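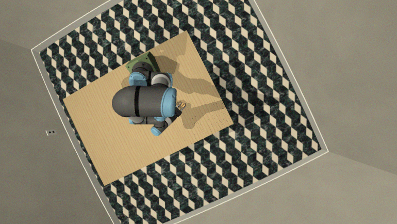
Laine Petrauskas would like it known that she did not set out to become a landlord's nightmare. She set out to learn the accordion, and the neighbors came later.

"Eighteen months in, I could play four songs," she says. "The man downstairs could hum all of them. He asked if I might consider a fifth."

We are talking in her kitchen in Florkmont at nine in the morning, which she describes as the earliest hour the building permits music. The accordion sits on its own chair. I have been given the stool. It is a Pluvetti, bought secondhand for $221 from a retired wedding player who threw in the straps and a warning about humidity.

She is 61 and has never read a note. Her teacher, Arūnas Navickas, gave up on sheet music after the second lesson and now sings her the left-hand part over the phone. "He has a terrible voice," she says. "I learned a whole waltz in the wrong key and he told me it was the phone."

Her big public outing was last May, at the street fair, between a dog show and a man selling gutters. How did it go?

"It was loud. I was promised ten minutes and they gave me 18. I only have about 11 minutes of music, so people got the waltz twice -- the second time slower, as an artistic choice."

Did anyone complain?

"One lady clapped in the middle. I took it as a request to stop, but I was busy."

She practices an hour a day now, bellows exercises first. The hard part is the buttons, which she can't see while she's playing and doesn't trust. Jurgita Ots, her sister, has offered to pay for piano lessons instead. Laine is thinking it over, and has been since Christmas.

Before I leave she plays me the fifth song. Downstairs, somebody turns up a radio.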